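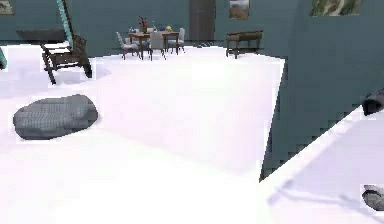
A simulated dining and sitting area used for navigation and fetch training.

Most papers on household robots now lead with one number, the success rate in simulation. I think that number should be moved to the second page.

The Clornano group's October report is a fair case. They trained a fetch policy called Fula on 2,111 simulated episodes and tested it on 500 more, in rooms furnished with dining chairs, floor cushions, wire racks and stools. The method is sound. The robot plans from its own cameras, with no map supplied, and the training cost is low enough that a small lab could repeat it. I have no quarrel with any of that.

My quarrel is with how the result is reported. The 500 test rooms were drawn from the same generator as the training rooms. The floors are the same pale, even surface and the light behaves the same way. A policy that does well there has shown it can handle furniture it has not seen in a layout it has not seen. That is worth knowing. It says very little about a kitchen with a rug half folded over.
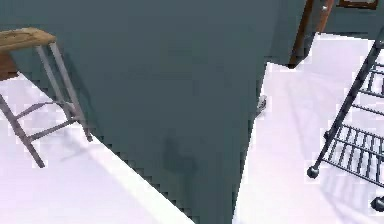 Langat, a reader who runs the same simulator, wrote to me that this misses the point of the work: simulation is for comparing methods under equal conditions, and a real kitchen gives every lab a different exam. I accept the first half. If two methods run in the same rooms, the comparison is fair. But the abstract does not say "better than the earlier method." It says the robot is ready for homes.

The group did run a physical trial, at a test flat in Skusolthorpe. It had 8 attempts and 2 of them succeeded. The figures are in an appendix, after the network settings. I would have put them first. Six failures with a short note on each would teach other labs more than another point of simulated success - and the group clearly kept the notes, as the appendix refers to them twice.

Reviewers could fix this without any new rule. Ask for the physical result in the abstract, even when the trial is small. If there was no trial, ask for a sentence saying so.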